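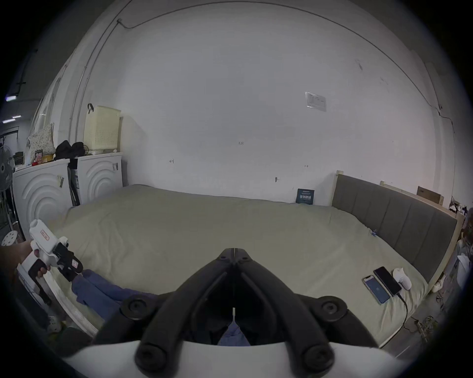 Coltasari发布手持夹爪织物抓取对比报告：冠军暂缺，衣服领先

九月，Coltasari公布了一份手持夹爪对比测试报告。测试对象是公司自己的两套手持夹爪，一套叫Trellska，一套叫Fedia。对手是衣服。报告共记录737次抓取，涉及17件衣物，全部在一间有床、有洗衣机、有人正常过日子的房间里完成。市场部原本希望标题里出现“突破”二字，测试组看完数据后建议改用“记录”，双方最后各退一步，两个词都没用。

两套夹爪都由人手持操作，指部走连杆结构，合拢时指尖向中间收。区别主要在手感和脾气。Trellska握把行程长，合拢慢，适合有耐心的人；Fedia行程短，一捏就到底，适合自认为有耐心的人。两者的数据接口相同，采集到的动作都能送进同一条训练流程，这也是把它们放在一起比较的前提。在此之前，公司内部关于哪一套更好的讨论主要在午饭时进行，论据以音量为主。

“我们有很漂亮的实验台，台面平整，灯光均匀，方块和圆柱摆得整整齐齐，两套夹爪在上面都表现得像优等生。”测试负责人Vasanthi Chowdary说，“然后我们把它们带到一张床上，给了它们一件衣服。那天下午大家话都不多。”

测试怎么做

每一轮限时20分钟，操作者从床面上拿起衣物，捏住指定的边或角，提起，移到目标位置，放下。每轮开始前，夹爪先空载开合50次，用来检查回中和握把阻力。这个步骤枯燥得令人敬佩，测试组曾申请缩减，被Chowdary驳回，理由是有一次跳过之后，整个上午的开度读数都要重做。

衣物不熨、不叠，也不按颜色分类。提前整理好的衣服抓起来容易得多，但买夹爪的客户很少是为了去抓已经叠好的衣服。床面保留自然的褶皱，房间里的东西原则上不挪动，只要不妨碍走路就算合格的测试环境。

评分只看四件事：第一次合拢有没有夹到目标层，夹到的是一层还是好几层，提起过程中有没有滑脱，放下时有没有把床单一起带走。最后一项是中途加上的。规则原稿里没有床单，床单用行动争取到了自己的一栏。

双手同时操作的轮次另行统计。两套夹爪在同一件衣物上方相遇时，壳体之间的距离会突然变得很重要，操作者之间的礼貌也是。报告为此增加了一小节，题为“让行”，内容是谁先进、谁先退，以及在两个人都坚持自己先进的情况下如何处理。答案是停表，从头来。

结果

先说好消息。较厚的布料，尤其是带明显接缝的，两套夹爪都能稳定捏住。接缝给了指尖一个可以依靠的东西，厚度也让开度变化更容易读出来。Trellska在这类衣物上的表现更均匀，慢有慢的好处，布料有时间想清楚自己要往哪边褶。

薄布的情况复杂一些。Fedia合拢快，遇到竖起来的褶子时往往一次就能夹住，遇到平铺的布则容易在表面一滑而过，指尖合得干脆利落，中间什么都没有。测试记录里把这种情况写作“空握”，操作者口头上另有叫法，不便刊登。

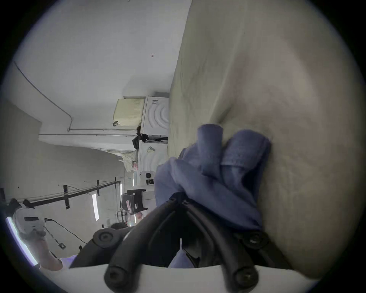
软布被捏成一团之后，问题转移到视角上。夹爪自带的相机离布很近，布一鼓起来，画面里能用来判断位置的东西就少了一大截，手腕再一转，天花板就跑到了旁边。人看这样的画面，几秒钟就能重新找到方向，后面的定位算法则会先表示惊讶。报告建议在提起布料之前，先让相机看到一段床沿或家具轮廓，再继续动作。操作者照办之后，定位丢失的片段明显减少，抱怨则维持在原来的水平。

另一项发现与家具有关。家用洗衣机的外壳大面积发白，特征稀少，原以为会给定位添麻烦。可是洗衣机上往往堆着东西，篮子、布袋、几样谁也不打算马上收走的杂物，恰好提供了足够的参照。测试组据此得出一条尚未写入正式文档的经验：屋子乱一点，算法会比较安心。家里人对此可能有不同看法。

握把的舒适度没有进入总分，但操作者的意见占了附录相当的篇幅。Trellska的长行程在一轮快结束时让虎口发酸，Fedia的短行程则让食指总处于紧绷状态。有一位操作者在意见栏里写道，两套都可以接受，只要中间让他休息。这条意见被原样保留，并被产品组列为“已采纳”，采纳的方式是在流程里加了一次喝水。

谁赢了

报告没有给出总排名。Chowdary的解释是，把四项分数加权相加，可以得到任何一种想要的名次，只看权重由谁来定。“定权重的会开过一次，”她说，“Trellska的设计者认为稳定性应该占大头，Fedia的设计者认为速度应该占大头。我认为会应该早点散。”

因此报告改为按衣物类别给出建议。厚料和多接缝的衣物优先选Trellska；起了褶的薄料可以选Fedia，操作者需要先学会从侧面进入，沿着褶子的方向合拢；平铺的薄料两套都不推荐单独使用，先用一套夹爪推出一道褶，再用另一套去夹，成功的次数要多得多。最后这种做法需要同时使用两套产品，销售部门对这条结论给予了高度评价，测试组希望说明，结论得出时销售部门不在场。

袜子单列一页。这一页很短。

接下来的改动

根据测试结果，Fedia将更换握把弹簧，在行程末段增加一点阻力，让操作者知道自己快到底了。Trellska将缩短空行程，保留合拢末段的慢速特性。两套夹爪的指尖衬面会做成可拆换的，方便在薄料和厚料之间切换。相机的安装角度也在重新评估，目前有两个候选方案，各有支持者，午饭时的讨论已经恢复。

改动完成后，同一批衣物会再测一遍，房间不变，规则不变，床单那一栏也会保留。届时公布的结果将与这次的数据并列刊出，无论哪一组更好看。

如何获取报告

完整报告包括评分规则、逐件衣物的结果、操作者意见和“让行”一节，研究机构与集成商可向Coltasari媒体联络处索取。需要原始片段的，请在来信中写明用途以及打算使用的夹爪型号。希望借用测试房间的，请注意房间仍在正常使用，洗衣服的人有优先权。

关于Coltasari

Coltasari开发用于动作采集的手持夹爪及配套软件，产品包括Trellska与Fedia两个系列。公司的测试工作由Vasanthi Chowdary负责，她的团队目前正在为下一轮测试准备衣物，并谢绝一切事先熨烫好的捐赠。

媒体联络：Coltasari媒体联络处，来信请注明“织物抓取报告”。上午来信一般下午回复，下午来信看当天的衣服。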